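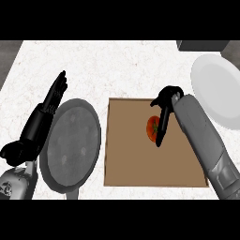 Simulated kitchen task, two arms: pan on the left, tomato on the cutting board, plate at right.

Does 2,000 simulated demos plus a few real ones really beat real data alone?

Posted by Unai Prieto

I'm trying to decide whether to believe a result before I spend a month of lab time on it. The method is called Planent. You collect a small set of real teleoperated demos, build a matching kitchen in simulation, generate a big pile of simulated demos, and train one policy on the mix. The write-up claims that 15 real demos plus 2,000 simulated ones does better on the real two-arm setup than 200 real demos by themselves. The task in the still above is the one they lead with, tomato from board to plate.

My problems with it so far:

The real evaluation is 7 trials per task. I looked for error bars and found none.

The 200-demo baseline was trained for the same number of steps as the mixed one, with the same learning rate. No mention of tuning it separately.

A tomato on a flat board is a kind object. I'd like to know what happens with something that squashes or slides. The contact settings get one sentence in the appendix.

Has anyone run this, or something close to it? Our arms are similar to theirs but the hands are different, and I don't want to redo our whole scene for a gain that goes away when somebody moves the lamp.

Cathal Costello

We ran it, or as near as we could get, last January. Short version: mixing in sim data helped us, by much less than they report, and only after we fixed the camera.

Longer version. Our first mixed policy was worse than the real-only one. The simulated camera was a little too high and the policy kept closing the fingers short of the object. We measured the real camera position again, matched it in the simulator, regenerated everything and retrained. After that the mixed policy was ahead on picking and level on placing. I would not call it a win on placing.

On your three points. Yes, 7 trials is thin. If one policy gets 6 and the other gets 4, you have learned next to nothing. Run more, and shuffle the order of the two policies so the same person isn't setting up all the "good" ones after lunch. We also had the person resetting the objects work from a printed layout without knowing which policy was up, and our gap shrank when we did that. Draw your own conclusions.

The baseline is the part I'd push hardest on. Give the real-only policy its own learning rate sweep. Ours improved noticeably, and I suspect theirs would too.

As for soft objects, we never got a decent result. A simulated tomato is usually a rigid ball with a nice texture on it. The policy learns that it can press as hard as it likes. On a real one you find out otherwise.

Before you rebuild your scene, do the cheap test. Take your real demos, train on a small part of them, and see how much you lose compared to the full set. If the curve is already flat, no amount of sim is going to rescue you and the trouble is somewhere else, probably in the hands or the action timing.

Archana Lodhi

It works fine for us with the Zedley simulator. Just turn on all the randomization (lights, textures, camera) and use more sim data. I think people overthink this.

Unai Prieto

Archana, what does "fine" mean in numbers, and against what baseline? Cathal, thanks, I'll do the data curve first. Did you keep the extra plates and pans in the simulated scene, or strip it down to the object and the target?

Cathal Costello

Kept them. We tried a bare counter once and the policy got confused by anything we put near the board afterward. One run each, so treat that as gossip.

Attila Lengyel

Check how they score success before anything else. In the version I read, a trial counted if the object was touching the plate when the timer ran out, even with the hand still holding it. Our group counts it only after release. Rescore your own videos both ways and you may find that choice moves the number more than the method does.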